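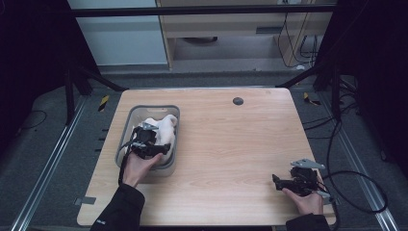

Search this site Go

Notes from the Trelero visit, 30 January 2026

Quick one, typed on the train. Went mostly to see how they keep the hand-held grippers going. Calum Nisbet showed us one cell, start to finish. Smaller than I expected – a light wood table on carpet, dark frame round it, black curtains, a plastic bin with a white cloth-like thing in it. One gripper per hand, both black, cable off the left one over the rim of the bin.

Setup first. Bin goes on the left half, right half stays clear. Grey tape at the table edges, striped tape on the carpet. Calum says leave the tape alone when you vacuum, it gets re-laid in June and not before.

Upkeep is mostly cables. They log every fault on a clipboard, 282 entries so far, and the bulk are connectors working loose at the wrist. Fix is dull: unplug, blow out, reseat, check the fingers open and close fully, then 40 test grasps on a cloth. Any miss and the gripper goes to the bench. Fingertips get swapped after 7 shifts whatever they look like. I'd of guessed longer.

Bench time is around 40 minutes if its only the fingers. Motor faults go back to Kalinowski and you wait. No spare that day, so didnt see one opened up. Pity.

Asked about cloth. Harder than boxes, apparently – folds catch under the lower finger and people pull. Pulling is what kills the connectors.

Coffee fine. Parking hopeless.

14 shares | 3 comments

Heriberto Restrepo: We reseat ours every morning before anyone logs in. Cut the wrist faults a lot.

Zorkulier: did they say what they clean the fingertips with

Romo: Dry cloth only when I was there last year. Might have changed.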